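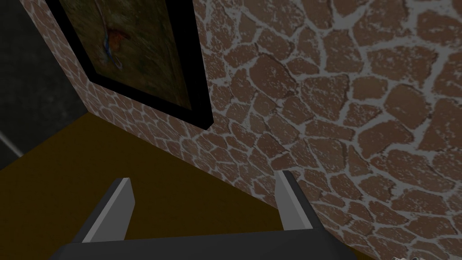 Fleda Craft Guild opens weaving and basketry studio in former feed store

The Fleda Craft Guild has opened a shared studio for weavers and basket makers in the old Hestell feed store on Mill Street. The guild signed the lease in May and began letting members in during the first week of June 2021.

The building has 3,742 square feet on one level. The front half holds floor looms and a long cutting table, and the back half is set aside for basketry, with soaking troughs along the north wall and racks for willow, white oak splints and river cane. A small sales room by the street door carries finished work by members. Rugs, dish towels, egg baskets and market baskets are on the shelves now, and a shelf of hand-carved shuttles was added last week.

Until this spring the guild met in a rented room above the Tsegaye hardware store. Members had to carry their looms up and down a narrow staircase, and basket makers worked outside in the parking lot when the weather allowed. Water was the main trouble. Splints and cane have to be soaked before they will bend, and the upstairs room had only a bathroom sink.

Most of the looms came from Nurura Mills, which closed its sample room last year and sold the equipment to the guild at a reduced price. Two of them are wide enough for blankets. The others are four-harness looms suited to table linens and scarves. All were taken apart for the move and have been restrung, though one still needs a new brake cable and is not available for booking.

The guild has roughly 50 members, up from the number it had when it last held an open house. Membership covers use of the studio during posted hours and one storage cubby. Yarn and basket materials are not included, but members may buy them at the front counter at the guild's cost. Anyone who has not used a floor loom before must take the beginner class before booking one.

Beginner weaving will be taught in two sessions this summer. Students will warp a loom, weave a plain sampler and finish a set of towels. The first basketry class will cover a round-bottom berry basket in willow, and a later class will take up the ribbed egg basket, a shape long made in the area from white oak. Students should bring an apron, an old towel and a pair of garden clippers. Knives and awls are provided.

The guild also plans to plant a willow bed behind the building in late winter, when cuttings root best. The first usable rods would be ready the following year.

The studio is open afternoons and on the first Saturday morning of each month. Parking is behind the building, with the entrance on the alley side. Class forms and the loom booking sheet are kept at the front counter.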